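包装与物料通讯：扁平纸盒的存放、折痕与回收

本期物料栏目谈一件小事：模切纸盒在成型之前和拆开之后，怎么放、怎么看、怎么处理。三月份Jeltham仓库盘点，在库扁平盒坯共3,293张，其中一部分因折痕开裂或插舌变形不能上线。杉山亮太（Ryota Sugiyama）整理了退料记录，下文的做法大多出自他的笔记，个别条目由编辑部按现行规程改写。

一、先分清两类盒坯

仓库里的扁平纸盒有两种来源。一种是供应商送来的未成型盒坯，压痕未经弯折，纤维完整。另一种是用过之后拆平的旧盒，压痕至少折过一次，刚度已经下降。两者外形接近，堆在一起很难区分，但成型时的表现差别明显：新坯回弹大，需要预折；旧盒回弹小，插舌容易从插口滑脱。

入库时应分架存放。新坯标签用Presine系统打印，旧盒只写尺寸代号，不进系统。以前有人把旧盒补录进Presine，结果库存数虚高，领料时反复出错，此做法已停用。

二、展开后的检查

检查在平整的硬质台面上进行。把盒坯放平，外表面朝下，先看主折痕，再看侧翼，最后看插舌和插口。主折痕应当连续，沿线无纸面破裂。侧翼如果已经翘起或翻折，先用手掌压回，松手后仍明显抬起的，归入旧盒一类。
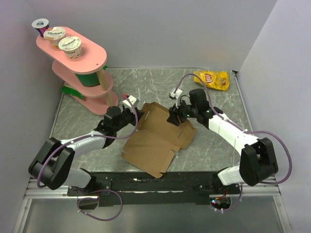 本页最后修改：2019年8月4日

模切盒的轮廓比普通开槽箱复杂，边缘常有缺口和圆角插舌，中间以一道折痕分开两块大面板，面板上另有细窄切口。检查时容易漏掉的正是这些切口。切口两端若有毛刺，插舌进入时会顶住纸面，操作者往往加力硬推，撕口便从切口端部开始扩展。撕口超过4毫米的不再使用。

侧翼折线上的切口也要看。该处受力方向与面板上的切口不同，成型后承受侧翼回弹，损坏多表现为折线分层，表面不一定能看出来。可将侧翼来回轻折一次，听到脆裂声或手感突然变软，即判为分层。轻折只做一次，反复弯折本身就会造成损伤。

盒坯尺寸大于台面进深时，允许一角伸出台面前沿，但主折痕应全部落在台面以内。折痕悬空时，自重会使面板下垂，此时判断平整度没有意义。必要时把盒坯斜放，取台面的对角方向。

三、堆放

堆放要求如下。

托盘必须平整，缺板条的托盘不得用于盒坯。

同一垛内方向一致，插舌朝同一侧。交错堆放虽然能让垛面看上去更平，但插舌会压在下一张的面板上，留下印痕，潮湿季节尤为明显。

垛高不超过60厘米。超过此高度，底层压痕会被压平，成型时折线走偏。旧盒减半执行。

垛顶加一张废纸板作盖板，不用塑料膜直接包裹。塑料膜包得过紧，边缘的圆角插舌会整排向内卷。

库房相对湿度的记录仍由Testeo记录仪完成，每班读数2次，写入架头卡片。读数异常时先核对记录仪位置，靠近卸货口的读数不作为判据。

四、预折

新坯上线前做预折。沿主折痕折到直角，停顿片刻，再放平。侧翼同样处理，插舌不预折，只检查根部。预折时双手应同时压住折痕两侧的面板，单手推一侧，折线容易偏出压痕，偏出之后即使重新折回，纸面上也会留下第二条线，成型后盒角不方。

Fuchs线使用的盒坯较厚，预折时可在折痕内侧垫一把钢尺。钢尺边缘需倒钝，刃口锋利的会划伤面纸。

五、拆平与回收

旧盒拆平的顺序与成型相反：先退插舌，再开侧翼，最后展开主面板。不要从盒口直接撑开。撑开省时间，但插口几乎都会撕裂，能再用的盒子就此变成废纸。

拆平之后先去除胶带和标签。整张标签连同面纸一起撕下的，只要未伤及折痕，仍可作内衬用。沾油、受潮或有分层的盒坯直接进废纸笼，压平即可，无需裁小。裁小的碎片在打包机里容易从捆带之间漏出。

六、本期变更

旧盒架移至二号通道末端，原位置留给厚型盒坯。架头卡片换成横版，旧版卡片用完为止。退料单增加“切口”一栏，填写时注明在面板还是在折线上，不要只写“破损”。对判定标准有疑问的，把实物连同退料单一起送到物料组，照片不作为判定依据。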